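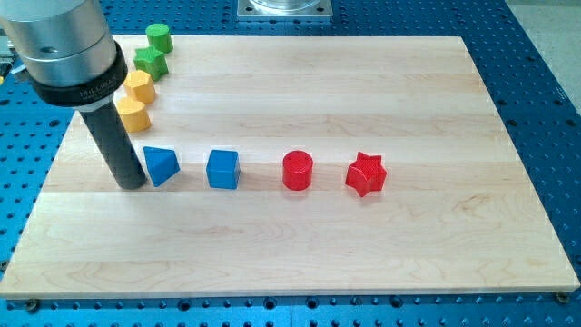
Colored shape blocks, including a green cylinder and a blue triangular prism, on a maple-colored plank board.

Sarndale Adds Plank Board and Paired Shape Blocks to Sorting Line

BRORNSTEAD, October – Sarndale, a maker of tabletop sorting and matching materials, has added a planked wooden work board and a set of paired shape blocks to its Eleck line. Both items can be ordered now by schools, therapy practices and test rooms.

The Eleck board is assembled from solid planks glued edge to edge and is supplied flat. It is 30 millimeters thick and can be placed on a desk or on a perforated work table. The surface is left pale so that the colors of the blocks stand out against the grain. Streaks and darker patches in the wood vary from board to board and are not grounds for return.

The blocks are molded in plastic and colored green, yellow, blue and red. Each has a flat base and stands upright without a peg or recess. Layouts can therefore be set in rows, columns or corners, and changed without altering the board.

"Customers asked for a surface with no printed grid," said Attila Antal, product manager at Sarndale. "They have their own layouts and their own spacing. A plain board is also easier to sand and refinish."

Boards are cut and finished at the Fodor workshop in Brornstead, where 2,540 were completed in the first production run. The workshop has supplied Sarndale with trays and racks for more than 40 months. Replacement blocks are sold in packs of 2, by color.

Boards should be wiped with a damp cloth and dried flat. Soaking may open the seams and is not covered by the warranty.

Orders and requests for sample blocks are handled by the Sarndale sales office in Brornstead. Orders received by noon on Thursday ship the following week.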